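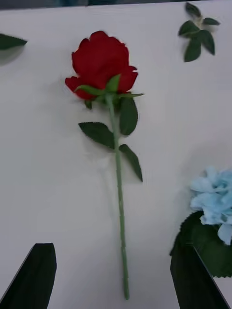 Vireo single-stem rose, red. Four leaves, molded thorns.

Vireo Single-Stem Rose, Red

Product overview

The Vireo single-stem rose is an artificial cut flower for vases, table settings and mixed arrangements. It is sold by the stem and in cartons of 50. The line is supplied by Flonis to florists, display departments and event rental companies, and may be combined with any other stem in the Flonis catalog.

Construction

Bloom: layered petals in deep red, darker in the folds, forming a rounded head with a slight cup. The outer petals flare at the base of the head and the upper edges are softly scalloped. The head is fixed to the stem and does not rotate.

Sepals: green, pointed, set directly under the bloom. The narrow tips extend past the petals and may be bent by hand. They can flatten in transit and should be opened out before display.

Stem: pale sage green, straight, uniform thickness, with small molded thorn nubs along the length. The nubs are blunt. A wire core holds the stem in a bent position.

Leaves: four per stem, dark green fabric, in several sizes and shapes. All leaves are carried on the upper half. The lower half is left bare so that the stem can go into a narrow-necked vase or a foam block without trimming foliage.

Preparation

Remove the sleeve from the stem end, never over the bloom. Hold the stem directly below the sepals and open the outer petals with the thumb, working around the head once. Pull each leaf away from the stem and set its angle. Leaves that have creased in the carton can be steamed from a distance of 5 inches. Do not iron.

To shorten the stem, use wire cutters. Floral shears will be damaged by the core. Cut on the bare section only, and cover the exposed wire end with stem tape if the rose is going into water. Standing water will rust an uncovered core and discolor the vase.

Combining with other stems
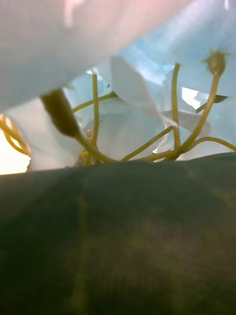

Red roses are most often ordered together with a white large-petaled stem and a bud spray. In a mixed vase the rose should be placed first. Its stem is the straightest in the group and sets the height for the rest. Bud stems are thin and smooth, and several of them can be brought together at one point low in the arrangement and then spread outward. Bend them in a gradual arc. A sharp bend leaves a visible kink in the coating and cannot be fully straightened.

Keep closed buds clear of the rose head. Large white petals can sit above the buds but should not rest on them, as the weight will pull a thin stem out of line over time. Loose greenery is added last, at the neck of the vase.

For a low container, use the Cunier foam block. For a tall glass cylinder, use the Khaemba wire grid, which fits inside the rim and holds each stem separately.

Care

Dust with a soft brush or with cool air from a hair dryer. Spot clean with a damp cloth. Do not immerse the bloom or the leaves. Keep out of direct sun: the red fades sooner than the greens. For indoor use only.

Storage

Store flat, in one layer, heads at alternating ends of the carton. Do not stack more than 2 cartons.

Ordering

Minimum order is five stems. Full cartons ship sealed and are not split after packing. Color may vary slightly between production lots, and stems for a single display should be ordered together. Stems that have been cut cannot be returned.

Page revised Dec 21, 2014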